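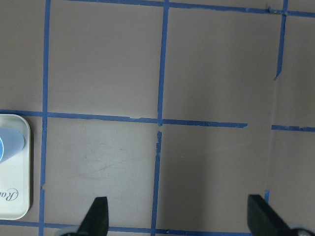
Chapter 6
Teaching by Showing: What a Demonstration Does and Does Not Carry

The idea has obvious appeal. A person who knows how to do a job takes hold of the arm, or of a pair of handles linked to it, and does the job. The machine keeps a record. Do this often enough, the argument runs, and no one need write a program at all.

Students should be wary of the last step. A recording holds joint angles, finger openings and whatever the cameras saw. It doesn't hold the reason the operator paused, or what she would have done had the part been lying the other way round. Those things have to be guessed from many recordings, and the guess is only as good as the spread of cases behind it.

Take the practice of marking a worktop into squares with tape, so that objects can be set down in a different square each time. It is cheap and sensible. It also puts strong lines into every camera view, and a learned controller may come to lean on them. Tape tears, lifts and gets cut short. If the grid in August isn't the grid the arm was taught on, a drop in performance may have little to do with the task.

The Praltitz exercise, which we return to in Section 6.4, shows how easily this is missed. Operators at the Stistemdale workshop gave 194 demonstrations of a simple pick and place, 114 by remote control and 80 by guiding the arm by hand. The two sets were pooled. The first report praised the result and did not say that all the test trials had been run on the same worktop, under the same lamp, with the same tray.

Would 4,000 demonstrations have helped? Perhaps, if they had been varied. A larger pile of nearly identical recordings mostly teaches the machine one operator's habits.

Hand guiding and remote control also fail in different ways. When you push the arm yourself, you feel the contact, but your own hands and sleeves can get into the camera view. Working remotely keeps you out of the view and often takes away the sense of touch, so grasps tend to be slower and more cautious. Section 6.1 treats hand guiding, Section 6.2 remote control. Before reading on, write down what you would vary between one demonstration and the next, and keep the list for Exercise 6.3.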